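From: Ilir Živković
To: Trostgate neighbors list
Subject: Re: School supply drive – pencils, markers and the Draltido order

On Thursday Mali Prothero wrote:

> Can someone tell me where we are with the supply drive? Last year we
> ended up with far too many markers and hardly any plain pencils, and
> the teachers at Clestuver said so. I have two bags from my street
> sitting in the hallway and I don't know if you want them sorted first.
> Also, is the Draltido order going ahead or are we buying locally?
>
> Mali

Mali, bring the bags as they are. Sorting at home sounds helpful but last year everybody sorted differently and we had to tip it all out again. Drop them at Edin's garage any evening after 6. If the door is down, ring at the house.

On the order: it's going ahead. I compared prices again and Draltido comes out cheaper than the store on Nikolaidis Street for pencils and notebooks, but not for glue sticks or folders. So we will order the first two and pick up the rest locally. The order is for 482 pencils. That odd number is what the class lists add up to at two per child, and they agreed to break a box for us.

There are 19 classrooms on the list this year. The two kindergarten rooms have asked for thick crayons and no pencils at all, so leave them out if you are working from the old sheet. Ognjen has the new sheet and will send it to anyone who asks.

What we still need, going by what the teachers wrote back:

Plain pencils, unsharpened if possible
Erasers, any kind, but not the novelty shapes
Wide-ruled notebooks
Blunt scissors, including a few left-handed pairs
Tissues, always

What we have enough of: highlighters, ring binders, pencil cases. Please don't buy more of these. If you have already bought them I will take them, but they may sit until spring.

Used items are fine if they work. Markers should be tested on paper before you put them in the bag. Mirsad went through a whole carton last August and threw out 38 dried-up ones, and he would like not to do that again. Pencils shorter than a finger should stay home.

Someone asked off-list about money. Checks can go to Edin Mladenović, with "supplies" on the memo line. Cash is okay but put it in an envelope with your name so he can write you a receipt. We are not taking gift cards this time – two of them last year had nothing left on them and it was awkward for everyone.

For packing I'd like to go back to one bag per classroom and drop the bag-per-child idea. It took us until nearly midnight and the teachers pooled everything on the first morning anyway. If you feel strongly the other way, say so on the list before the weekend. Ognjen Karagiannis has already told me he does, so that's one vote.

I also need a second car for the delivery run. The school wants everything at the side entrance by 8 in the morning, before the buses. Mine will hold maybe half of it.

A few pictures, for those who get the list with attachments:
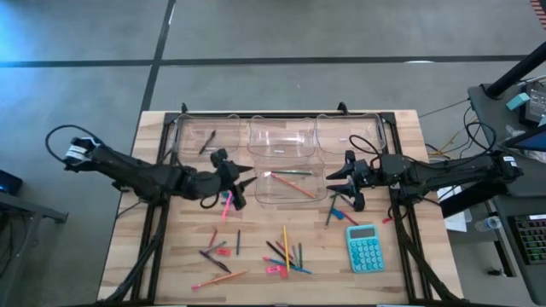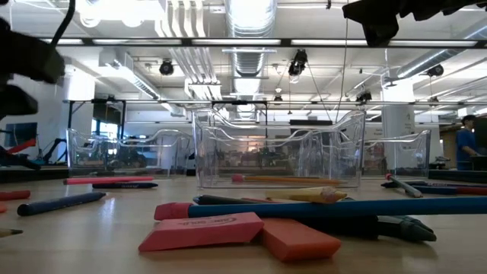
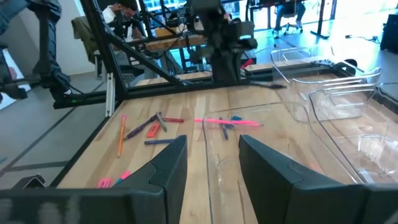
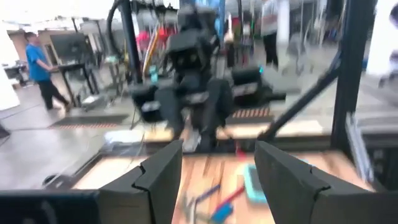 Clear bins in the first one, pencil and erasers close up in the second.

Ilir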